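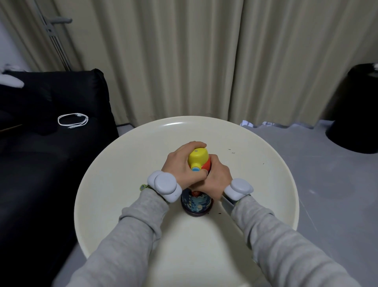 Marwa Bouzid wants to know if she can still join our fantasy football league after the draft. She can, if a team is sitting unclaimed. She inherits its roster, including whichever kicker somebody took in round two.

Home | Rules | Standings | FAQ | Trades

3 min read

Fantasy League FAQ

When do lineups lock?
Each player locks at his own kickoff. If your running back is ruled out at breakfast and you find out at dinner, you get a zero and our sympathy – the sympathy doesn't count in the standings.

How do waivers work?
Everyone starts the season with 50 waiver dollars. Bids are blind. Ties go to the team lower in the standings, a rule that grows more popular every year among the teams lower in the standings.
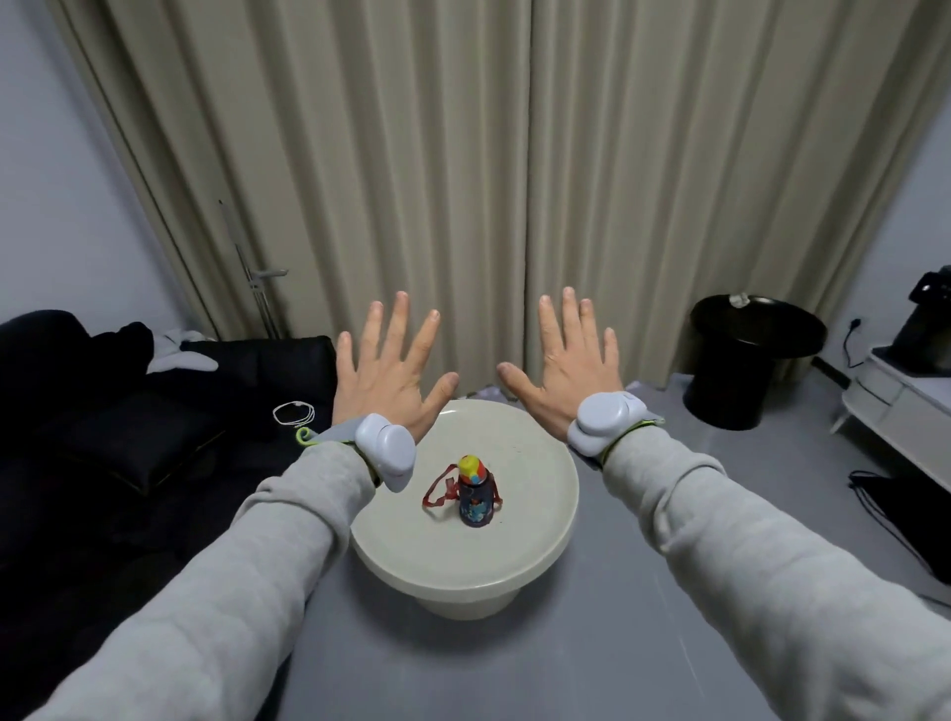
Can a trade be vetoed?
Yes, with 7 votes, cast within a day of the deal being posted. "I wanted that guy" isn't grounds for a veto. Neither is "he texted me first."

What is the Plerngate Cup?
Our consolation bracket, for teams that miss the playoffs. The winner picks first in next year's draft. The loser writes the preseason newsletter, and we do read it.
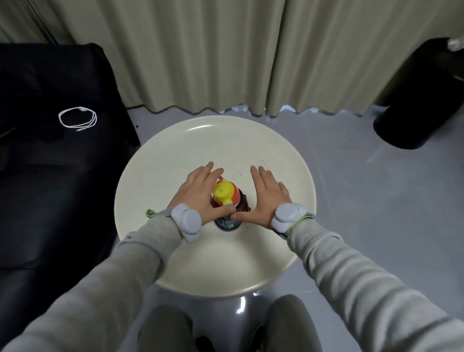

Driss Hajji asks whether stat corrections can change a result. They can, until the following morning. After that the score stands, even if you lost by a tenth of a point.

Comments

lamrani_fc: Still waiting on a ruling about my tight end.

Savirix: He was on bye. That's the ruling.

Alent: Can we spend leftover waiver money next season? No reason.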